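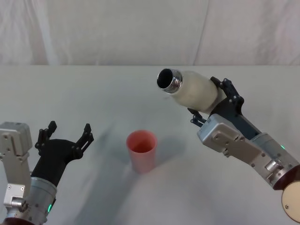

Atidgate asks whether the pink cup is to be treated as full at the brim or at some lower level, as the previous entry gives no level and their own sheet assumes the brim. They would also like the bottle and cup figures kept on separate lines in future.

Reply entered at Goltance, February 23, 2023. The working level of the cup is a fill of 187 ml. The brim is not to be used. The sheet issued in January was silent on the point and will be amended. Separate lines are agreed.

Vessels on the white table: pink plastic cup, tapered, wider at the rim; cream-white bottle, screw neck, nominal 700 ml. Both were entered in the vessel register before use. The bottle is to be recorded as "bottle, cream" and not as "flask", which has been used in two earlier entries and led to a duplicate line.

Balance checked against the 100 g weight before the first reading and again after the last. Both readings were within tolerance. Water was taken from the bench supply and left to stand in the room overnight.

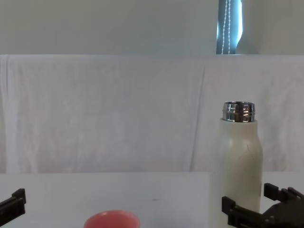 Goltance Workshop Notebook, Bottles and Cups, p. 84

The finish of the bottle is slightly speckled, with faint scuffs and thin scratches on the body. These have been noted in the register so that they are not reported later as new damage. The cap is listed as a separate item and should be returned to the same tray as the bottle. The threads of the metal neck are to be wiped with a lint-free cloth before the cap goes back on.

The white cloth behind the table still shows creases. Sriwong has offered a heavier cloth on loan. Pressing the present one should be tried first, on a low setting, and the result entered on this page. The hem needs to be checked at the same time.

As regards the tabletop, the grey smudges do not affect the readings, but

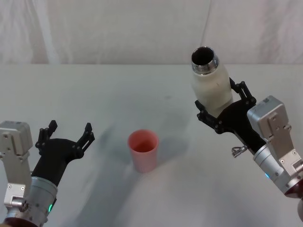
they should be cleaned off with the mild solution before the Brultidon visit, and the surface dried by hand. The abrasive pads kept under the sink are unsuitable for this finish.

Outstanding: amended sheet to Atidgate; second set of cup readings at the working level; answer to Sriwong regarding the cloth; new label for the cap tray.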